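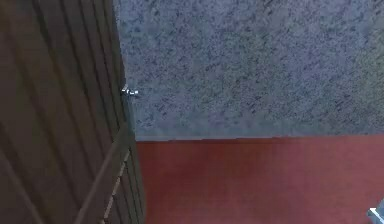
Rullton furniture swap is back for January

Good news if your spare room is bursting – the Rullton furniture swap is on again this January, and this time it's moving into the old Kazemi showroom on the Sturstead road. I went along to the last one for a bookcase and came home with two chairs and no bookcase, so do measure up first!

Folasade Uzor, who runs it, tells me 14 households have already put their names down, with people coming over from Rerkstead as well.
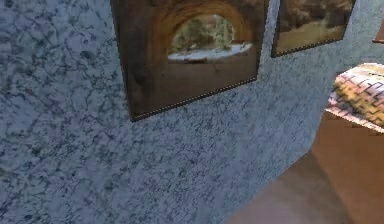 Doors open at 11 in the morning and you can bring up to 2 large pieces each, plus as many small bits as you can carry. Sofas need their fire label still on, please. It's free to get in and tea is 50p (bring change, the card reader was hopeless last year).

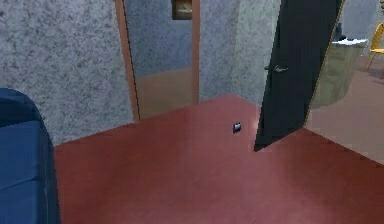

If you can't shift something heavy on your own, ring Folasade before the day and she'll try to find you a van. I've asked for one myself – that bookcase is still on my list.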